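Search this blog
Search

The board with the circles on it

Posted in: Small parts, Tabletop
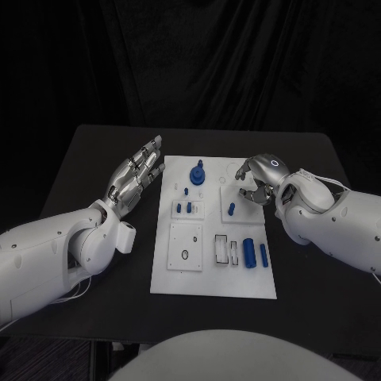 White board, blue bits, dark table. My kind of afternoon.

14 comments | 26 shares

I have a soft spot for anything that comes in pieces. Flat-pack, model kits, the little bag of screws left over from a curtain rail, the lot. So you can imagine how pleased I was to get a proper look at an assembly board, which if you've never come across one is a flat board with a set of parts that live on it, and outlines printed on the surface to work to. It's a jigsaw for people who like spanners, basically.

Let's talk about the colours first because I'm shallow. Bright blue and white! Mostly, anyway. On a dark table it looks smashing, and it makes such a difference to how easy it is to see what you've got. I once spent an entire July evening looking for a black washer on a black tray (my own fault, my own tray) and I've been a convert to light surfaces ever since. You put a blue part down on a white board and there it is, still there when you've been off to answer the door.

The outlines are very faint, mind. There's a larger thin circle towards the upper right and then a smaller one just below it and a bit to the left, and I'd have gone over both of them with a marker pen by now. Shiyu Meng, who knows far more about laying out a work surface than I do, says faint is better and that a heavy line makes you fuss over the line when you ought to be minding the part. She may be right. I still want my marker pen.

My favourite piece is the small blue cylinder. I don't know why a cylinder should be so satisfying but they always are, aren't they? It's the same with cotton reels. There's a small white plate just under it as well, and getting hold of a flat little thing like that is a right faff. Anyone who has tried to pick a coin up off a kitchen worktop with short nails knows the feeling. You end up sliding it to the edge and catching it with the other hand. My mum used to do it with a damp fingertip, and I do too when I'm on my own.

Anyway, all this sent me home wanting to sort out my own bits, which currently live in a biscuit tin called Custard (long story, it had custard creams in it, so not that long a story). I tipped Custard out on the dining table on an old white shelf and had a go at making a board of my own. I drew round an egg cup for the small circle and a mug for the big one. I pencilled them in lightly, Shiyu, you'll be glad to know.

What went on it:

The hinges from the old bathroom cabinet, which I'm keeping.
A load of plastic dowels.
Two knobs off a chest of drawers that went to the tip in 2000 and something.
The thing that Masaru Hoshino gave me and swore was part of a coffee grinder.

It took until nearly six and I had to clear it all off again for tea, which was annoying, but it did teach me that I want a board with a bit of a lip. Everything round wanders. Miranda (the cat, for newer readers) helped the dowels along and I've still got one under the fridge.

I've also been looking at proper dark cloths to go under it. I do like how a pale board sits on a dark tabletop, it gives your eyes somewhere to stop. Rochelle Ambrose recommended an old wool blanket folded in half. I tried it, and it's lovely and quiet when you drop things, but the fluff! There was fluff in the hinges. I'm going to see if I can find some felt in the remnants bin, or failing that I'll just paint the shelf and leave the table as it is.

If any of you have made something like this for your own odds and ends, tell me what you drew round for the circles, and whether you labelled them. I started writing names in mine and ran out of room by "dowel (short)". Barrett Crenshaw has already been in touch to say he uses old muffin tins, which I have tried, Barrett, and they're fine until you need the muffins.

Next time: the cutlery drawer. I've been putting it off.

Share this post
Comments (14)

You might also like
Seven jars and no lids
What I keep in the Pekia box
Painting a shelf in a very small hallway
Kamarul Rahman's string drawer, revisited
A good pencil is hard to find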